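# Rindance hand-held gripper: build FAQ

Answers apply to the second revision of the build. The first revision used a different trigger linkage and its parts do not interchange.

## What is Rindance?

A two-jaw gripper held in the hand, with a camera mount on the body. It is used to record grasping motions that are later replayed on a bench arm. The printed parts, the wiring diagram and the logging firmware are in the project archive. It was developed at the Altley shared workshop and can be built there or at home.

## What tools do I need?

- A printer with a bed large enough for the main body in one piece
- A soldering iron with a fine tip
- Hex drivers, metric
- A tap for M3 threads
- Calipers

The body can be printed in two halves and bonded, but the jaw rails then need to be checked for alignment before the carriage goes in.

## Which servo does it use?

None. The jaws are driven by the trigger through a rack and pinion. A Gromoline rotary encoder on the pinion shaft reports the opening. Adding a motor to this version is not supported, as the housing has no room for one.

## How often is the opening logged?

The default is 50 samples per second. Higher rates work but fill the card faster and have not improved replay on our arm.

## The jaws bind near full closure. What should I check?

Check the rails first. A print seam on the inside face is the usual cause and can be scraped off with a blade. If the rails are clean, loosen the 4 carriage screws, close the jaws by hand, and tighten the screws in a cross pattern. Do not add grease until the binding is gone.

## Which pad material should I use?

Cast silicone, Shore hardness 13 on the A scale. Harder pads wear longer but slide on film packaging. Wash the pads with dish soap before fitting them and replace them when the surface becomes shiny.

## What should I practice on?

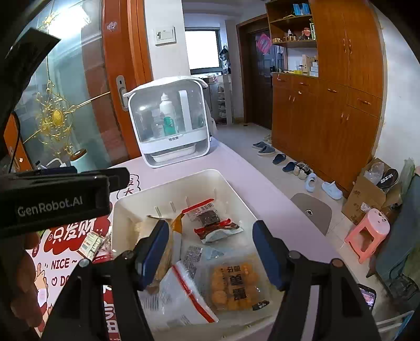 Packaged food is a good starting load: it is cheap, light and varied. Put a mixed set in an open basket and work from above, with one jaw on each side of the item. A rigid clear tray of fried snacks and a limp zip-seal bag behave very differently under the same closing force, so log them as separate classes even when they share a basket. With the tray, grip the side walls and keep the pads off the lid. With bags, take hold of the sealed edge or a fold. Packets that lie partly under others should be uncovered first during early sessions.

## Does the basket need to be fixed down?

Only if it slides when an item drags against the wall. A rubber mat is enough. Clamps get in the way of low approaches.

## How do I calibrate the opening?

1. Close the jaws fully and hold the trigger.
2. Press the zero button once.
3. Release the trigger and wait for the green LED.
4. Measure the gap with calipers and enter the value in the settings file.

Repeat after changing pads. The encoder reports 2000 counts over full travel. If your total is lower, the pinion is slipping on its shaft.

## Can I use a different camera?

Yes, if it can be locked to a fixed exposure and focus. The Fekete adapter plate in the archive accepts a standard tripod screw. Refit the camera in the same position each time, or rerun the camera calibration before recording.

## The log and the video drift apart. Why?

The two clocks are independent. Open and close the jaws sharply at the start and end of each recording, then align both events in the import script. The March firmware writes a marker to the log when it detects this motion. Older firmware requires the marker to be added by hand.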